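Packing notes: what changes for fragile consignments this winter

From December the packing bench at Hevik will work to a revised specification for ceramics, glass and small instruments. The main change concerns void fill and the clearance between the item and the carton wall. The notes below replace the sheet pinned above the scales, which should be taken down.

Most of the damage claims we handled last season came from movement inside the carton. Crushing from outside was a much smaller share. An item that can shift gains speed before it meets the wall, and the wrap then has to absorb a blow it would never have received in a tight pack. More layers do not cure this if the space around the bundle is left open.

Cushioning works by spreading a stop over distance. When a parcel is dropped, the carton halts almost at once and the contents carry on until something slows them. A thick, soft layer gives a long, gentle stop. A thin or fully squashed layer gives a short one. The heavier the item for its size, the stiffer the layer has to be, or it will bottom out and stop doing any work.

Air cell wrap suits light and medium items. It recovers well after a knock, but it creeps under a constant load, so a heavy piece left standing in store will slowly flatten the cells beneath it. Parviz Ghaffari ran a storage check on this in the spring, using stoneware from the Golestani range, and found that the loss at the base was large enough to matter after 21 days. Anything due to be held for that long should have a corrugated pad beneath it as well as the wrap.

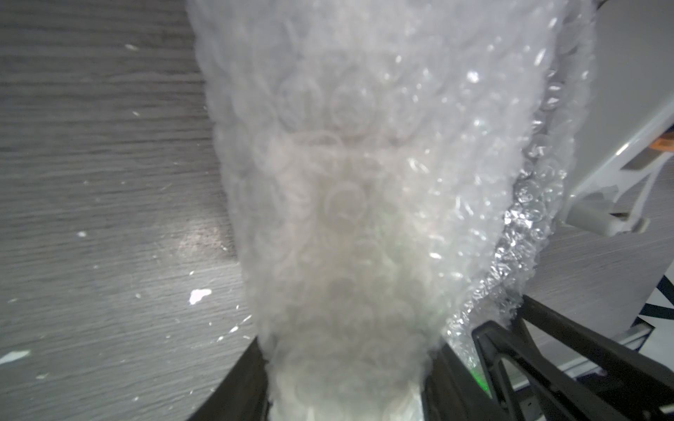 Wall clearance is now set at 35 mm on all six faces, measured from the outside of the wrapped item. The old sheet gave a figure for the sides only, and cartons were going out with the base resting directly on the flap seam. The seam is the hardest part of the carton floor, and it is also the part most likely to be driven upwards by the corner of another box.

Void fill should be placed in the carton before the item goes in, then down the sides, then over the top until it stands slightly proud. Closing the flaps should need light pressure. If they close freely, add more fill. If the top bows, take some out or go up one carton size, as a bowed top will not stack.

Paper fill is acceptable for the sides and top. Ukurell pads are to be kept for the base, where the load is steady. The two should not be mixed in one layer: paper settles faster, and the item ends up leaning.

For sealing, use the H pattern on top and bottom, with the tape running 3 inches past each edge. Single centre strips are still turning up on outgoing work. They hold in dry conditions but lift at the ends in an unheated van.

Handles, spouts and lids are to be wrapped separately where they can be removed. Where they cannot, fill the gap between handle and body with rolled paper before the outer wrap goes on, so that tension in the wrap does not bear on the handle. Tape must not touch glaze, lacquer or printed card.

The first 2,000 cartons in the new double-wall grade have been delivered by Bustine and are stacked in bay two. They are slightly taller than the present stock and will not fit the lower shelf. Use up the single-wall cartons on textiles and books only. Returned cartons may be used again for internal transfers, provided the corners are square and the old labels have been removed.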